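4. Rules for Recording and Accepting Simulated Episodes

The rules in this section apply to every episode in the release. They were first written as a one-page note at Clitska and were revised in August, after the Rikance group began rendering its own episodes and the two sets did not match. The text below is version three, dated 2018-12-02.

4.1 Scene setup

Each scene is built from a fixed room, a fixed arm mount and a set of household objects drawn from the shared library. The room in this part of the release has tiled walls and a stone-patterned counter. Objects do not have to belong in the room. We allow any library item that fits on the counter, because a policy trained only on expected items tends to treat everything else as background.

The object to be handled must be named in the task file before the episode starts. It may not be changed later to match what the arm did. Figure 4 gives a view with the gripper at the head of a pump dispenser and other items on the same counter.

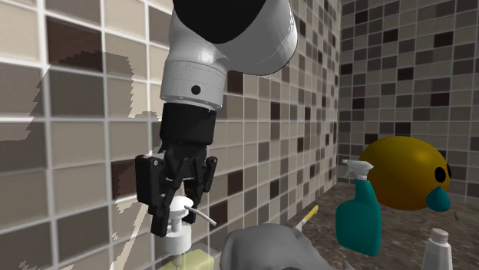
Figure 4. Gripper at the pump head of the soap dispenser, with a spray bottle, a rubber duck and a toothbrush nearby.

4.2 Camera views

Every episode is rendered from at least two viewpoints. One must include the base of the arm. The other must include the gripper and the named object. A single view may not be used to meet both requirements, even when it happens to contain everything.

Viewpoints are moved between episodes but never during one. Labs that want a moving outside camera should submit those episodes separately. The wrist camera is exempt, as it travels with the arm.

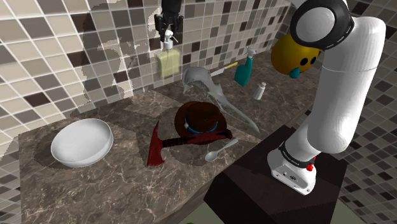 Cluttered layouts need an extra check before recording. The reviewer opens the object list and confirms that every listed item is loaded, that no item has fallen through the counter, and that no item was placed inside another. Items may overlap in the view. Tools with points or blades are treated as obstacles unless the task file names them, and any contact between the arm and such an item is logged as a fault, whatever the outcome of the task.

Shadows are left as the renderer produces them. Jagged shadow edges are not a reason to reject an episode, and they must not be smoothed afterward. In the first batch, one lab had filtered its images and another had not, and the difference was easy for a classifier to pick up.

4.3 Acceptance

An episode is accepted when two reviewers agree on its label. They work from the images and the joint log, and they do not see each other's answers. Out of 2,766 episodes submitted, 2,663 were accepted. Most of the rest had an incomplete joint log.

Reviewers label what can be seen or read from the log. If contact cannot be confirmed in either, the label is "unclear" and the episode goes to a third reader. A guess is not a valid label.
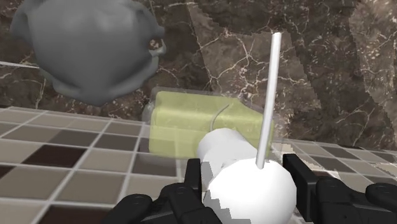 Efraín Bedoya
Simulation Lead, Clitska

4.4 Close views of the gripper

Views from near the fingers need their own rule. At short range a part of the object can fill much of the image and hide the rest, and reviewers often disagree on whether the fingers are touching it. For these views the label must be based on the contact log first and the image second. If the log is missing, the close view is kept but receives no contact label.

Translucent materials are recorded with the renderer's default settings. Changing them to make an outline easier to see is not allowed.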